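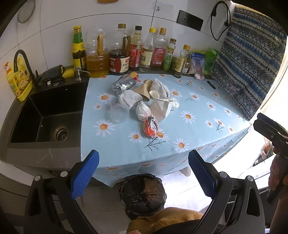
## Can a machine clear the counter yet?

*2025-06-27*

My short answer is no. My longer answer is "sort of, on a good day, if you've already done half of it yourself," and that's the one I want to ramble about, because I've been chewing on it since April.

Take a perfectly normal mess. A glass cup on its side, a paper cup on its side, a sock (why is there always a sock?), a crumpled snack wrapper, a rag, a marker pen. You or I would have that sorted before the kettle boiled. Wrapper in the trash, glass in the sink, pen in the drawer, sock to wherever socks go. It doesn't even feel like thinking!

Now try writing down what you just did. I tried, and my list got silly fast. Is the paper cup trash, or is somebody still using it? Is that little bundle in clear plastic food, or packaging, or both? A white rag and a white sock are both limp white fabric, and only one of them belongs anywhere near dishes. And that's before you've picked anything up.

The picking up is its own headache. With two fingers, a glass wants a gentle squeeze and a pen wants a precise one, and cloth just sort of flows away from you. I spent an evening moving stuff around my own kitchen with a pair of salad tongs, which I recommend if you think this sounds easy. I did fine with a mug. The sock took me 77 seconds to get into a basket, and I have a whole human brain running those tongs.

### The ones you can buy

I've been following two home machines, the Zekard and the Dillora. The Zekard costs $1,957 and will carry things from one spot to another, as long as the things are hard and standing up. The Dillora is $896 and mostly wants to be a very confident vacuum. I like the Dillora more. It knows what it is!

I saw the Zekard at the Hollis showroom, and it was clearing a table with three matching bowls on it. Very smooth. I asked if I could put my scarf down next to the bowls and was told the demo was "optimized for tableware." Fair enough — but my house isn't optimized for anything.

### Meanwhile, at work

The shop floor is further along, and I say that as someone who packs boxes for a living. We have a Sekus arm at the end of line 2, and it's great. Same carton, same height, same spot, all shift long. Then a carton shows up with a dented corner and one of us has to walk over and sort it out.

A kitchen counter is all dented corners. Soy sauce and oil lined up at the back, all those bottles waiting to be knocked over by a careless elbow, and a patterned tablecloth under everything that can bunch up if you drag it.

So I'm keeping my $1,957 for now. If you own a Zekard and it has ever put away a sock, please tell me in the comments, and tell me which drawer it picked.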